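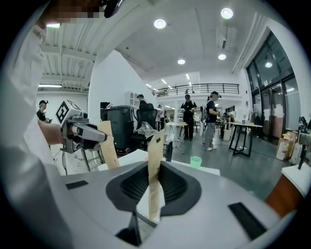 The owner of Lulis, a furniture repair shop on the ground floor of an old feed store, did not plan to work with wood. She studied bookkeeping and took a weekend job sweeping up for a chair maker in Nindow. By September of that year she was gluing joints for him, and she never went back to the accounts.

"I liked that you could see at the end of the day what you had done," she says. "With the books, I had to take it on faith."

Most of what comes through the door now is kitchen chairs. People bring them in when one leg starts to wobble, usually after they have tried to fix it themselves with a screw. She would like them to stop doing that.

"The screw splits the rail. Then I have two repairs, and the second one costs more than the first."

She charges by the joint. A simple regluing takes her less than an hour of work, but the chair stays in clamps overnight and she won't hand it back sooner. A full set of dining chairs can keep her busy for 7 days. She once turned down an order for 1,000 stools from a restaurant supplier because she would have had to hire people and rent a second space.

"I thought about it for a weekend. My rent was late that month, so it wasn't an easy no."

She buys her beech from Cenen, a small mill two hours north, and has done so for 13 years. The price has gone up a good deal. She used to keep enough on the rack to last through winter, and now she orders when she needs it and hopes the road is clear.

On the question of glue she is firm. She uses hide glue on anything old and ordinary yellow glue on anything made after her parents were married. Customers sometimes ask for epoxy, having read about it. She tells them that the next person to open that joint will need a saw. 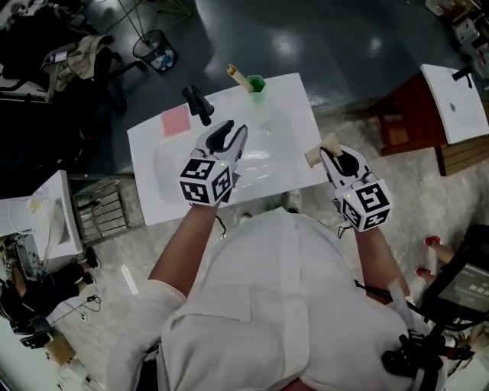

## Teaching and what comes next

Twice a year she teaches a short course at the Valcárcel adult school. It costs 200 dollars and covers one chair, which students bring from home.

"Half of them come with a chair that should go in the stove," she says. "I let them fix it anyway."

She has no date in mind for retiring. Her knees are worse than her hands, and she has raised the bench twice so that she can work without bending.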